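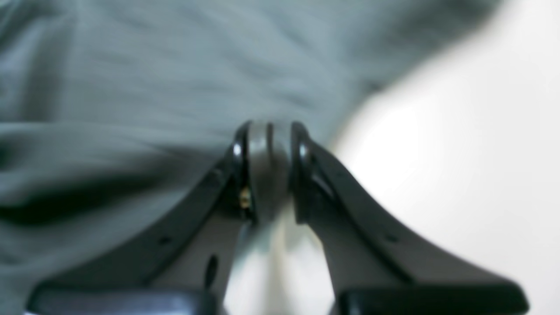
Household cloths are supposed to be the easy case. They are small, cheap and patient, and the sorting guides used in earlier work (our own 2018 guide included) dispose of them in two lines: lay flat, fold in half, repeat until bored. The Movach survey asked 380 households how they store theirs, and the most common answer was a drawer that no longer closes.

We therefore gave the plain gray cloth a section to itself. Its great fault as a subject is that it looks much the same on both faces, so a coder who loses track of the right side will not get it back by staring. Its hem is the most helpful thing about it. Along a side edge, the band shows as a slightly paler line with small puckers, and coders learned to look for that line before they looked at anything else. Creases were less use. A long, shallow one can run diagonally across a cloth that everyone in the room would swear is flat, and our first scoring sheet, written at Kasholm by people with high hopes, had no box for it.

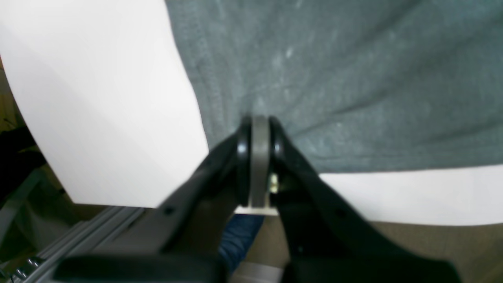

### 3.2 Flat, folded and neither

The revised sheet has 3 states. "Flat" allows shallow creases and broad, soft folds, provided the borders can be followed. "Folded" requires 2 edges brought together on purpose, a condition that removed a surprising share of what our households call folding. Everything else is "bunched."

Bunched cloths caused most of the arguments. A corner may poke out of the heap in a very confident way, and coders tended to give credit for it. Under the Xenos rule we adopted in November, a visible corner is recorded but earns nothing. The cloth in Figure 3 has a pointed corner and a good view of its hem, and it is still bunched.
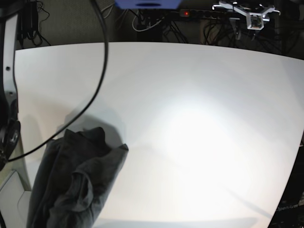
**Figure 3.** Dark gray cloth on a white tabletop, coded as bunched, with one corner toward the middle of the table.

Agreement between coders improved under the new sheet, mainly on flat cloths, where there had been little to disagree over in the first place. Cloths hanging partly over a table edge remain a problem and are treated with the Moltari towels in Section 4.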